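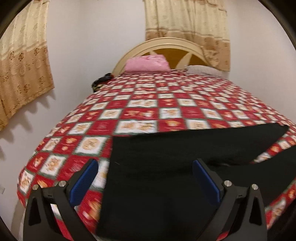
gindus_home

Bought the Brundov quilted bedspread back in March, so this is after a good few months on the guest bed and then on ours. Red and white squares set on the diagonal, thin green borders, little bear-ish things on the white ones. Yes it's a holiday print. Yes it stays on all year at our house.

Fit first - plenty of drop on the left side, covers the mattress edge and hangs down like it should. I'd read complaints that it runs short. Not mine. Measure your mattress anyway, ours isn't a deep one.

Wash: cold, low heat, 17 times by my laundry notes. Red has not bled into the white. Was really braced for pink bears. Green borders a tiny bit duller than new, you'd need the tag end to compare. Stitching fine except one loose thread near the foot, snipped it, no more trouble.

Weight is medium. Too warm for July, not enough alone in January. Over a Groen blanket its great.

Lint - ok, this is the weak spot. Dark stuff sheds on the white squares and you see every bit. I fold black laundry on the bed so that's on me, but a Plernum cover we had before hid it way better. Roller gets it off in a minute.

Creases shake out mostly. Dont iron it, the quilting goes flat and sad.

Would buy again, maybe the next size up for the extra drop at the foot. Four stars. Fifth one lost to lint and to the zip bag it comes in, wich split the first day.

Posted Sep 6, 2019

Contact us | Copyright Gindus Home Reviews | Back to top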